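The letter said the lake would be back by July. My aunt read it twice and put it under the sugar bowl, where she kept things she didn't plan to answer.

Fundville had lost its lake before I was born. The company that drained it, Kurach, made pumps and promises. Now a new company, Fostau, wanted 300 dollars from each house to fill it again, and a man in clean boots came up our steps to explain.

"Where does the water come from?" my aunt asked.

"From the hills," he said.

"Which hills?"

He looked out the window. There are no hills near Fundville. There is a rise behind the Dönmez bakery where kids used to roll tires, and you can see over it if you stand on a truck.

He said 1,466 homes had already signed. My aunt wanted to know whose, as the last sign on the highway gave the town 3,811 people and that sign was put up when the cannery was open. He said he could mail her the list.

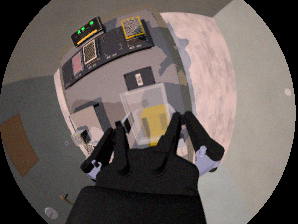
*Fundville Library Writing Club*

The list never came. A pipe did, long and blue, and it lay beside the road all spring. People walked their dogs out to look at it. My uncle, who believed in most things for a week or so, paid our share out of the coffee can and bought a used rowboat the same afternoon.

"It's got a hole in it," my aunt said.

"Small one."

"Well, then it'll suit the lake."

In July they held a ceremony. There was a ribbon and a brass band of four. Somebody turned a wheel, and the pipe coughed and gave out a brown stream as thick as my wrist. Everybody clapped. It ran for almost an hour, down into the cracked bed, and made a puddle that a duck came and sat in.

My uncle dragged the boat down anyway. He sat in it with his hat on until dark – I could see him from the porch – and my aunt finally carried his supper out across the mud in her church shoes.

"How's the fishing?" she asked.

"Early yet," he said, and moved over to make room.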